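3.2 Upkeep of the hand-held gripper

The work in this paper depends on one tool more than on any other part of the setup. The Namari gripper is held and closed by a person, and a camera fixed to it records each grasp. The arm in the Lendham cell carries a matching gripper and is trained on those recordings. If the hand-held unit drifts out of adjustment, the arm learns from grasps it can't repeat. We therefore treat the hand-held unit as part of the cell and service it on the same schedule.

The unit has two finger arms, each ending in a jaw. We fit jaws of different colors, dark navy on the left and bright blue on the right, so that a reviewer can tell the two sides apart at a glance, even when a clip has been flipped by mistake during export. Early units had two jaws of the same color. Barry Dawber, who built them, changed this after a batch of 38 clips was processed with left and right exchanged and the error was found only when the arm began to approach objects from the wrong side.

Most faults we recorded came from the pivots. The screws work loose with repeated opening and closing, and a loose pivot lets the jaw tip sag. The sag is small at first and hard to feel in the hand. It is easier to see in the recordings, where the tips no longer point straight at each other. For this reason the first check of every session is done on video. The operator opens the jaws, holds the tool still in front of the first object, and records a short clip before touching anything. Figure 4 is taken from such a clip, recorded in a living room with a box of snacks as the target.

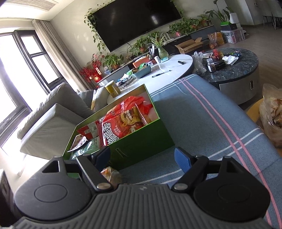
Figure 4. View from the gripper camera at the start of a session, jaws open. The target is the open green box on the couch cushion.

The opening clip is used for three checks. The first is that both jaws are in view with the gap between them clear. The second is that the tips are aimed at each other. The third is that the screw heads on the finger arms can be seen, which lets us compare them with the reference clip made after the last service. A screw that has turned is marked and reset before the session goes on. We don't tighten screws in the middle of a session, as this changes the feel of the grip and splits the data into two sets that then have to be handled separately.

Homes are harder on the tool than the bench at Willthorpe, where it was first tested. Soft furniture is the main cause. When the operator reaches for an object on a couch, the jaws often press into the cushion before they close, and lint gathers at the pivots. Snack bags are also demanding. A filled bag gives way under the jaws and then slips, and operators tend to squeeze harder than they need to. Of the 578 grasps logged in the home sessions, 104 were on bags or packets of this kind. After these sessions the jaw faces are wiped with a damp cloth and left to dry overnight.

Full service takes place after every 9 sessions. The jaws are removed, the pivots are brushed out, and the screws are replaced with new ones using a mild thread lock. The jaws are then put back and closed on a Rivas gauge block, and the camera is checked against a printed grid. If the grid lines are off by more than the width of one line, the mount is loosened and set again. The last step is to repeat the opening clip at the bench, and this clip becomes the new reference.

The gripper on the arm gets the same treatment on the same day, with one more step. Its opening width is driven by a motor, so we compare the width reported by the controller with the width measured by hand at five positions. Through March the two agreed closely except at the widest setting, where the arm gripper stopped short. Terence Whitlock traced this to a cable tie pressing on the left finger arm. It was moved on Mon 3 April and the widest setting was measured again with no error.

We kept the clips recorded before that repair. They come from the hand-held unit and so were not affected — only the trials run on the arm were. Those trials were repeated, and the results in Section 4 use the repeated runs. Trials with small objects were repeated as well, although the fault should have had no effect on them.

Spare jaws are stored in pairs and never mixed. When one jaw wears, both are changed, and the pair number is written in the session log next to the operator's initials.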